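The reusable box scheme: a second look

Readers will have seen the leaflet from Kivelar that came through most doors in January 2022, promising that we could all "close the loop" on home deliveries. For those who put it straight in the recycling, the offer goes like this. You sign up, you pay a deposit of 11 pounds, and your shopping arrives in a hard plastic crate called a Pai. You fold the Pai flat, leave it on the step, and a van comes for it. The firm says each crate will make 400 trips before it has to be replaced.

I would like to believe it. I have asked twice how the figure of 400 was reached and have had two replies, both friendly and neither with an answer in it. The first sent me to the leaflet. The second said the crates had been "tested to destruction", which tells me that they can be destroyed but not after how many trips. The scheme opened in August, and a crate going out once a week from that day would need the better part of eight years to get there. I don't see how anyone can have watched one do it.

Then there is the van. The leaflet has a drawing of it with leaves coming out of the back. Crates come back empty to the depot at Timamska, are washed there in hot water, and go out again. That is 62 miles each way from our end of the valley. Perhaps the sums still work, if the van is full in both directions and nobody forgets to put the crate out. I forget to put the bins out, and they have been collected on the same morning for as long as I have lived here. 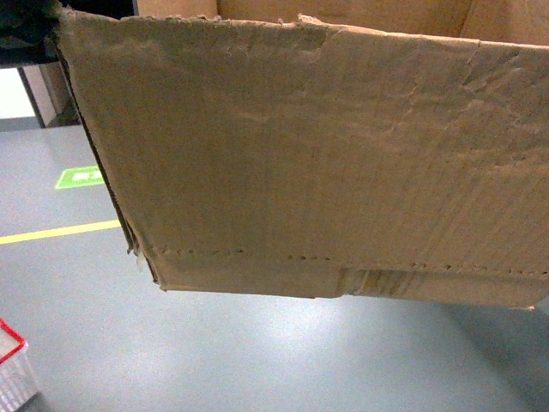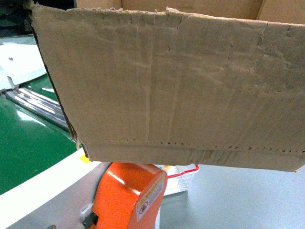
My main quarrel is with the way the leaflet talks about cardboard, as if every box were opened once and thrown away. That may be how it goes in some houses. In mine a decent box holds jam jars, then seed trays, then whatever is going to the tip, and it goes into the compost when it can't hold anything else. Cardboard shows its age, I grant you. The top edge goes ragged and starts to tear, and it won't win any prizes beside a new plastic crate in a brochure. But a torn edge on a box matters very little if you only want to keep onions in it, and when a plastic crate cracks I can't dig it into the rhubarb bed.

The other firm in this, Motia, runs the app. You need the app to get your deposit back. I tried it on my own telephone, which is not very old, and it wanted my date of birth and leave to know where I was at all times. I can't think why a crate needs either. There is no telephone number on the leaflet and no postal address, only a square to scan - those of you without the right sort of phone are, I suppose, expected to go on using cardboard.

Kivelar claims 2000 households have joined across the county. It does not say how many have stayed. If you are one of them, I would be glad to hear how you have got on, good or bad, and above all whether you have had your deposit returned and how long it took. Please tell me too if your crate has ever been left on the step past its collection day.

Notes can go in the box by the library door, or be handed in at the desk. I will print what I get in the next issue, including anything from Kivelar, should they care to send me the test results.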